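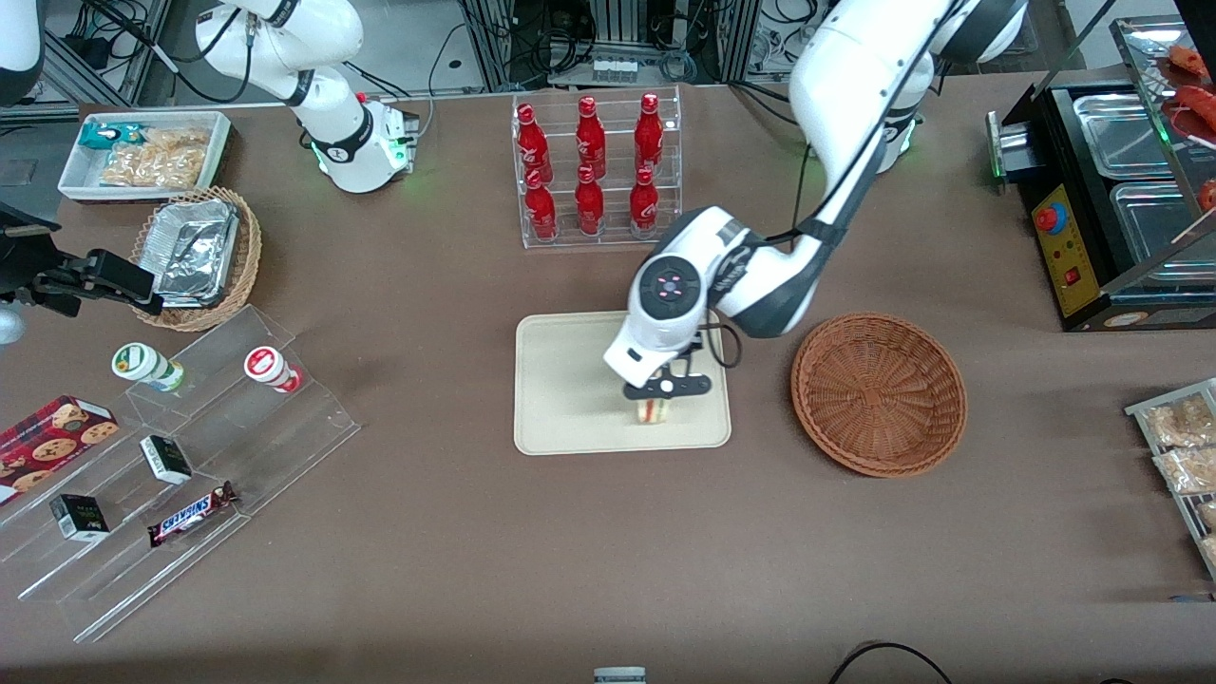
Joanne Rudd replied:

I wouldn't put much weight on the spring outlook yet. It's a three-month average, and it says milder than normal is more likely than colder. That leaves plenty of room for a cold fortnight in the middle of it. We had the same sort of outlook last year and I still lost my early potatoes to a frost.

---

**warrier_hill** wrote:

> It's a three-month average

Fair enough, but the papers don't print it that way. The headline in ours was "Early spring on the way", and half the allotment site has started sowing. My neighbour has broad beans out already with no cover on them.

I keep a rain gauge and a max/min thermometer at the top of the hill. Total rain for last year came to 1349 mm. That is wet even for up here, and the outlook the October before had said drier than normal for the winter. It was out by a long way.

---

**Mirico** wrote:

One station on a hill doesn't tell you whether a national outlook was right or wrong. You sit on the wet side. If the wind is in the west for a month you get soaked and I get hardly anything. My total for the same year was 527 mm and I'm only two valleys over from you.

---

**warrier_hill** wrote:

527 sounds low to me. Where's your gauge?

---

**Mirico** wrote:

On the lawn, well away from the house. It was under the pear tree until I moved it, but that was years ago. I've checked it against the one at the school and they agree to within a few millimetres most months.

---

**Dorothy Crabtree** wrote:

I can believe both figures. When I lived on the Brendemov side we used to watch the rain come down on the tops while the washing dried in the garden.

What I'd like to know is whether anyone still goes by the old signs. My father went by the berries and by when the rooks started building. He wasn't right every year but he had the lambs in before the snow more often than the neighbours did.

---

**Joanne Rudd** wrote:

Berries tell you about the summer just gone. A good spring for blossom and enough rain after it gives you a heavy crop of holly. The tree has no way of knowing what January is going to do.

Rooks I'm less sure about. They start early if it's been mild, so again it's what has happened already.

---

**livia_lower_field** wrote:

I wrote down the holly berries for a few years, heavy, middling or light, and put it next to the number of air frosts. There wasn't a pattern. The lightest crop came before the coldest winter. I only did 5 winters so it doesn't prove much either way.

---

**Dorothy Crabtree** wrote:

Five winters isn't many, Livia. Dad had forty odd.

---

**livia_lower_field** wrote:

Did he write them down, though? I'd remember the years I got right as well.

---

**Dorothy Crabtree** wrote:

Some of them. There's a farm diary in the loft with the weather in it. I'll have a look when my son is next here to hold the ladder.

---

**old_gauge** wrote:

People have been trying to do this for a very long time. I've got a reprint of an almanac for 1728 and it gives the weather for every week of the year. "Cold and raw" for most of February, "some pleasant days" for May. You could print the same words now and sell it.

That's my objection to almanacs, old and new. The wording is so loose that nearly anything fits.

---

**warrier_hill** wrote:

The official outlooks are loose too. "An increased chance of mild" can't be wrong.

---

**Mirico** wrote:

It can, but you need a lot of them before you can tell. If they say there's a 60 per cent chance of mild, it should turn out mild six times in ten. One cold spring doesn't count against them. Ten cold springs would.

An almanac that says snow on a certain date can be checked on that date. The trouble is people forget to check.

---

**warrier_hill** wrote:

I understand how a percentage works. My point is that it's no use to me for deciding when to plant, and I don't think it should be on the front page as if it was.

---

**Joanne Rudd** wrote:

On that we agree. For planting I use the five-day forecast and a soil thermometer. Soil at four inches was 4 degrees this morning, February 4, 2023, and I won't sow parsnips until it's been at 8 for a week. Last year that was well into April.

---

**livia_lower_field** wrote:

Do you take the soil reading at the same time each day? Mine goes up nearly two degrees by mid-afternoon if the sun is on the bed.

---

**Joanne Rudd** wrote:

Nine o'clock, every day, same bed. Afternoon readings will look too good.

---

**old_gauge** wrote:

Same here, nine o'clock for everything. If anyone wants to put up their January totals I'll add them to the table. I've got Mirico's and my own so far. Please say whether snow was melted and included, as two people left it out last time and I had to go back and ask.

---

**warrier_hill** wrote:

Mine will be up tonight. Snow melted and included. There was only the one fall and it had gone from the bottom field by dinner time.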